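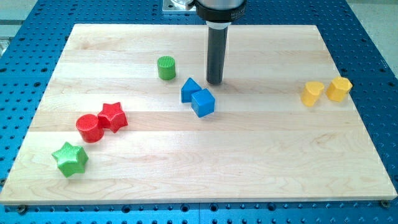
## Larkton Casts Shengli Cao as Lead in Drama Series "Kiều"

Larkton announced today that actor Shengli Cao will play the lead role in "Kiều," a six-part television drama produced with Prodar. Filming begins in January.

Mr. Cao was chosen from more than 500 actors who read for the part. He is known to viewers for five seasons of the hospital series "Edico," in which he played a night-shift surgeon.

"I read all the scripts in one sitting – and then called my agent," said Mr. Cao.

Further casting will be announced before filming starts. Interview requests may be sent to the Larkton press office.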